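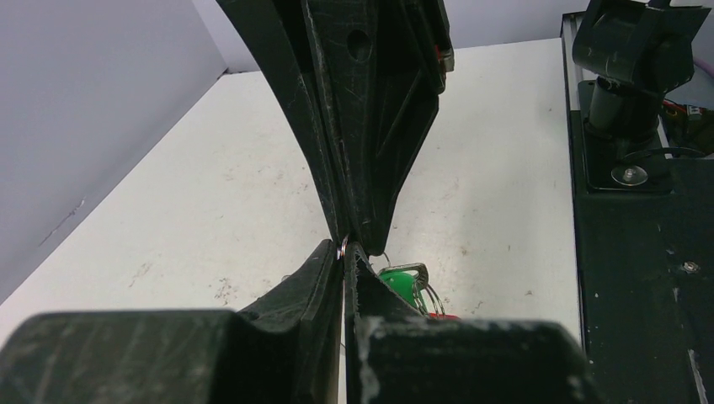 三本指グリッパーを自作するときの覚え書き

共有工房 Drastetti の作業台で、卓上アーム用の樹脂製グリッパーを組んだときのメモをまとめました。これから同じようなものを作る方の参考になればと思います。

指先の合わせ
細いものをつかむ場合、指先の形より先に合わせ位置を決めます。上の指の先端が、左右の指の合わせ目の真上に来るようにします。ずれたまま使うと、薄い輪や針金は横に逃げます。調整は電源を切り、手で指を閉じた状態で行います。紙を一枚はさんで引き、三か所とも同じ重さで抜ければ合っています。

つかむ練習に使うもの
最初は消しゴムや木片で十分です。慣れたら二重リングのついた鍵束に替えます。リングは細くて滑りやすく、鍵の重みで向きが変わるため、指先の狂いがすぐ分かります。鍵の本体をつかむより、リングを直接つまむほうが難しくなります。使う鍵は古いものにしてください。家の鍵を傷だらけにすると合鍵が作りにくくなります。

樹脂の傷と欠け
指の角は早く傷みます。当工房では開閉633回で角が丸くなり、1,411回で左の指を作り直しました。表面の擦り傷は動作に関係ないので放っておきます。先端の欠けは目の細かい紙やすりで軽くならし、段差が爪に引っかかるようなら交換します。替えの指は2組印刷しておくと作業が止まりません。

滑り止め
Grusto の薄手ゴムシートを小さく切り、指先の内側に貼ります。貼る前にアルコールで粉と油をふき取り、一晩置きます。厚手のものは指が閉じきらなくなるので使いません。

土台の固定
アームの根元はボルトと座金で板に留めます。締める順は対角線です。動かし始めて30分ほどで一度増し締めをします。余ったナットを板の上に置いたままにすると、振動で転がって配線の下に入ります。ふた付きの小皿に入れておきます。

配線
関節の近くは、腕をいっぱいに曲げた位置で長さを決めます。伸ばした位置で決めると足りません。結束バンドは指一本分の遊びを残して締めます。コネクターの根元を引っ張らないよう、手前で一か所留めておきます。Ccori のスパイラルチューブは後から線を足せるので便利でした。

天板の手入れ
白い天板は汚れが目立ちますが、落ちた部品を探しやすいので気に入っています。黒ずみは中性洗剤を薄めた布でふき、残ったらメラミンスポンジで軽くこすります。強くこするとつやが変わります。樹脂の粉は乾いたはけで集めてから水ぶきします。先に濡らすと隅に固まります。

費用
ねじ、ゴム、チューブなどの小物は、Bresix の詰め合わせを含めて一組当たり約122円分でした。サーボと樹脂は別です。

追記
7月に指を作り直したときは、先端を少し細くしました。輪はつかみやすくなりましたが、角の欠けも早くなっています。次は先端だけ別部品にして、ねじ一本で替えられる形を試す予定です。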